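Bondness Worktops: frequently asked questions

Ordering

How do I get a price?
Send us a rough sketch with the lengths and depths of each run. It can be drawn by hand. Farzana Weerakoon in the Bresport office deals with quotes and will normally reply the next working day. Quotes are held for a month.

Do you measure up for me?
Yes. Once you accept the quote, one of our fitters comes out to take final sizes. Base units must be in place and level before this visit. If walls are being plastered, please wait until that is done.

What sizes can you make?
The deepest standard piece is 1000 mm, which suits most islands and tables. The narrowest we cut is 400 mm. Anything outside this is a special order and takes longer.

Can I have a sample?
We send up to three free samples per household. After that they are charged, and we take the charge off your order if you go ahead.

Delivery and fitting

How long does it take?
Allow 7 working days from the measuring visit for stock colours. Orders placed in July can take longer as the workshop closes for a week.

Do you deliver on Saturdays?
No. Vans go out Monday to Friday, and the first drop is at 8 am. Someone needs to be in to check the pieces and sign for them.

Will you take the old worktop away?
We can, for a small fee. Please ask when you order - the van is often full on the way back.

Do you disconnect sinks and hobs?
We lift out sinks that have already been disconnected. We do not touch gas or wiring.

Colours and care

Which white should I choose?
We have two plain whites and one with a light fleck. The plain whites suit small or dark rooms, but shadows show clearly on them, so look at your sample in the morning and again under your evening lights before you decide.

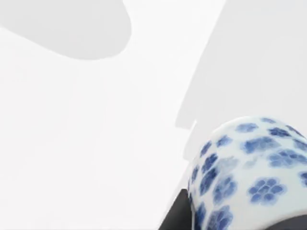
Plain white top, computer-generated view.

How do I clean it?
Use warm water, washing-up liquid and a soft cloth. Dry it afterwards if you live in a hard water area. Avoid bleach and scouring pads.

Can I put hot pans on it?
No. Use a trivet or a board. Heat marks are not covered by the guarantee.

Can scratches be repaired?
Light ones can usually be polished out. Email a photo to Tihomir Hoxha in aftercare, with your order number, and he will tell you if a visit is needed.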